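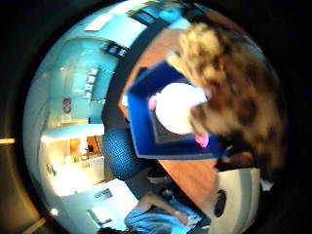
Can I compare a hand-held gripper and a sensor glove fairly if I use the same camera lens on both?

The lens is only one part of it. Use the same objects, the same table and the same person for both tools, and write down how many recordings you had to throw away.

Search this forum Enter keywords Go

fahy_bench
I started this thread because of that question. We are a small group and we must choose one tool before May. One candidate is the Plodo hand-held gripper with two fingers. The other is a glove with finger linkages and a marker cube on top. The arm that will repeat the motions has a simple parallel gripper. Until now I have 201 recordings with the Plodo and fewer with the glove.

torque_and_tea
Then the choice is already made, I think. If your arm has two fingers, record with two fingers. With a glove you must translate five fingers into two, and every translation loses something.

fahy_bench
I understand this argument, but the soft toys are a problem for me. With the Plodo I push them more than I want. With the glove I feel when the toy begins to move. Please look at the view, because I am also worried about how much of it is covered.
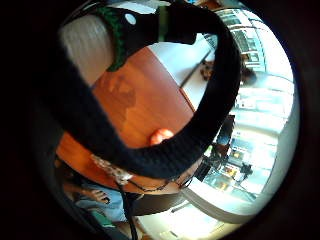
Wide view with the black band around the middle, tabletop at center left.

lurthorpe_lab
Thank you for posting. The band takes a lot of the picture. I would move the camera higher before you record more. In our room the tall windows also gave us trouble with exposure, so we fixed it by hand and left it there.

torque_and_tea
I don't agree about fixed exposure. If the arm will later work in changing daylight, the data should have changing daylight too.

lurthorpe_lab
It depends on the purpose. For training, maybe you are right. For comparing two tools I want the light to stay the same, otherwise I compare the weather.

fahy_bench
I will try both ways. For the tracking I use the Plilano controller, and it lost the cube in 13 recordings. I suspect the angle of the wrist. Can somebody say if this position is bad?
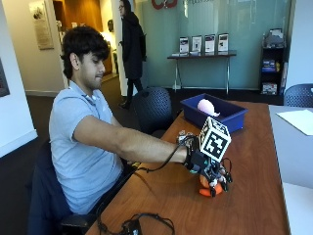 Glove on the orange toy, arm straight out, marker cube on top.

lurthorpe_lab
The cube is tilted, but two faces with patterns are visible from this side, so this position looks acceptable to me. I would check what happens when the wrist turns toward the body. I would also tie the cable to the forearm. A cable lying on the table can pull at the wrist, and you will see it in the data as small jumps.

torque_and_tea
The cable is one more reason for the hand-held one. We did up to 1,845 grasps in one project with such a tool and had very few problems with it.

fahy_bench
Was it with soft objects also?

torque_and_tea
Mostly boxes and cups. For plush I have no numbers, I must admit.

fahy_bench
Then I will repeat the plush objects with both tools, with the camera moved and the cable tied. I will write the results in this same thread.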